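**Ticket 199: narrow table rocks when the stacked washer-dryer spins**
Status: open, mostly fixed
Product: Clavholm tall side table, black metal legs, crossbar near the floor

Great little table, and I want to get this one right! It lives in the laundry room as a folding spot, and the height is perfect for anyone who hates bending over a bed to fold sheets. The trouble is a wobble. Lean on one corner and the opposite leg lifts off the floor a hair. During a fast spin the whole thing chatters.
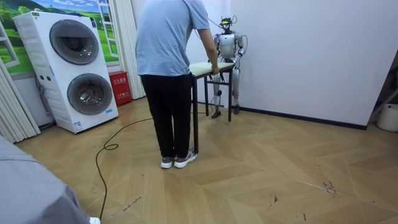
*Logged by Iraklis Sarantis, April 25, 2022*

**What I checked first**

- Floor: wooden boards, with a slight dip near the middle of the room. I turned the table end for end and the wobble stayed with the same leg, so I stopped blaming the boards.
- Washer-dryer: put a level on the low white base under it. Dead on. No change needed.
- Crossbar bolts: two were finger-loose. Tightened both with the 5 mm key and the rocking dropped by at least half. Very satisfying.
- Top: still had a bit of play at one short end. You can feel it if you hold the edge and push sideways.

**Second try**

Backed off every leg bolt a quarter turn, pushed the legs square, then tightened in a crisscross, corner to opposite corner. I got this from the old Flallitz shelf instructions and it works just as well on tables. Let it sit overnight with a 26 lb box of detergent and old paint on top.

Next morning: no rocking on the flat part of the floor. On the dip it still ticks a little, but only if you go looking for it.

**Moving it**

Carry it by the short ends, one set of hands at each. Don't drag it, the feet catch on the board seams and that's probably how the bolts worked loose in the first place (they were tight in October, I'd swear to it).

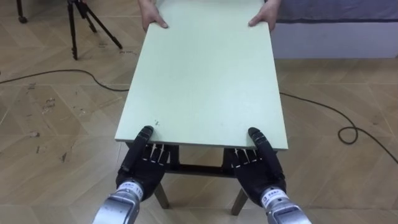 *Both short ends held. Faint scuffs on the top, dark specks by the near edge.*

The specks are a side question. I'm going to try warm water and a drop of dish soap before anything stronger. If anyone has used the Tsakiris paste on a matte top, please tell me how it came out!

**Still to do**

1. Felt pads, from the Gudivley pack in the hall drawer.
2. Recheck the crossbar bolts after 5 wash days.
3. Run a full spin with a stack of folded towels on the table and listen for the chatter.

Leaving this open until the spin test is done.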